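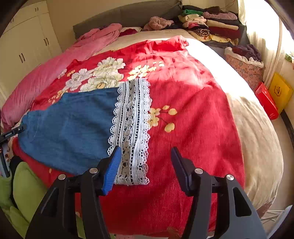
Branura Cestel hand-held gripper: standard pads or ribbed pads for laundry?
Posted in: Manipulation hardware > Kits and rentals
Saturday, April 17, 2021

Kiprono Laizer

I have to decide by June whether to buy the Branura Cestel kit outright or keep paying for it through the Hometport rental plan. The work is garment folding in ordinary bedrooms, on the bed, using the homeowner's own clothes. Jeans, dresses, fleece, some crocheted trim.

The kit is mechanically fine. My issue is the finger pads. The blue ribbed pad holds denim well but I am worried about what the ridges do on openwork lace. The smooth pad is kinder to lace and lets thick seams slide out. Branura sells the pads separately, and the rental plan covers whatever is fitted at delivery and no changes after that.

What I would like to know:

Does a ribbed pad on one finger only give enough hold for a folded pair of jeans?
Do the ridges wear down, and does the rental plan replace them if they do?
Has anyone fitted the Szilágyi pads to a Cestel? The hole spacing looks the same on the drawing, but the drawing has no tolerances.

dorsal_fin

We had the rental for 21 weeks and then bought. One ribbed pad is enough for denim if the other finger has something soft on it. Two bare plastic jaws are not enough. The cloth rotates about the contact point as soon as the weight is off the bed.

Take folded jeans from the side and keep the fingers low. If you come in from the top you pick up one layer and the fold opens. Elastic cuffs and other gathered parts are the exception -- they compress a lot before they grip, so close further than you think you need to. 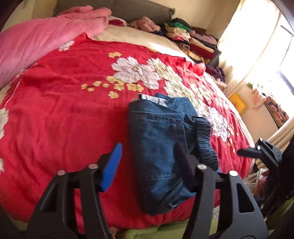

Bedding matters more than the manual admits. On a soft quilt the fingertips push down into the surface and you end up pinching the bedspread with the garment. A printed bedspread under a dark garment is easy to sort out afterwards. Red on red is not, and we lost a fair number of takes to it. Lay a plain sheet down if the homeowner agrees.

On lace: the ridges do catch. Grip the band along its length, never across an edge with scallops, and open the fingers fully before you move away. We pulled 2 threads in the first week and none after we changed the approach.

Wear: our ribbed pads lost their edge after 6 weeks of daily use. Hometport treated them as consumables and billed us. Check the schedule at the back of the contract, it is not on the price page.

mattock

just buy it. the rental only makes sense for a short job

tlr_bench

Szilágyi pads: the holes line up, the thickness does not. Theirs are 2 mm thicker, so the fingers meet early and the closed position reads wrong until you redo the zero. It takes a few minutes with the Branura utility. Redo it again if you go back to the stock pads.

I would not fit them to a rental unit. Hometport asked for ours back in original condition and the stock screws had gone missing by then.

Kiprono Laizer

Thank you. I had not seen the consumables schedule. Buying, with one ribbed and one soft pad, and a spare set of each.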